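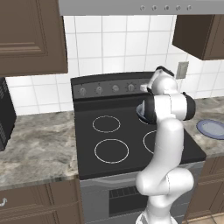
Catering company Stedier will let robotic arms take over part of the stove work in its central kitchen in Cedano from July, the firm told its staff this week. The kitchen sends out 4,000 meals a day and employs 97 people. Before any arm is bolted to the floor, every task is tried in a computer model of a kitchen, where a white arm reaches over the black cooktop towards the knobs at the back of the range. Cooks from both shifts have been invited to watch these trials and to say what is wrong with them.

According to production manager Natanael Guerra, no job will be lost. Eight cooks who now stand at the burners will move to preparation and tasting, with the same pay. "The heat is the part people complain about most," he said. "They will still decide when a sauce is ready."

Not everybody is calm about it. Cleiton Trindade, who speaks for the kitchen workers, wants the promise on pay in writing - and for longer than the first year. He also asks who must step in when an arm stops in the middle of a service. Almost 70 workers have signed his letter to the management.

Stedier will answer the letter before the training courses begin.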